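How to Pickle Small Vegetables in a Soy Brine

Clear a work surface and wipe it down before measuring anything. Salt and sugar are weighed, not spooned.

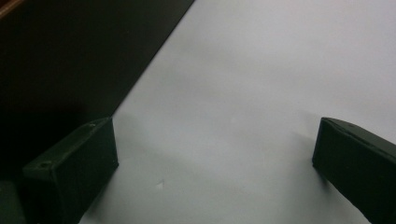

Titilayo Uzor

Combine 40 g sugar and 26 g salt with equal parts soy sauce and water. Heat until the crystals dissolve - do not boil. 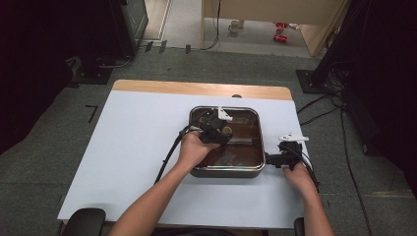 Brining

Cool to room temperature. Submerge the vegetables and refrigerate for 3 days, turning once daily.
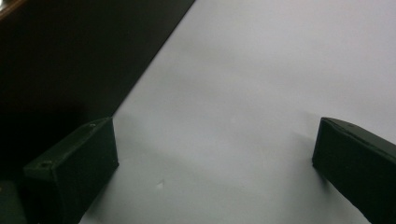 Storage

Move to clean jars and cover with brine. Keep refrigerated and use within 4 weeks.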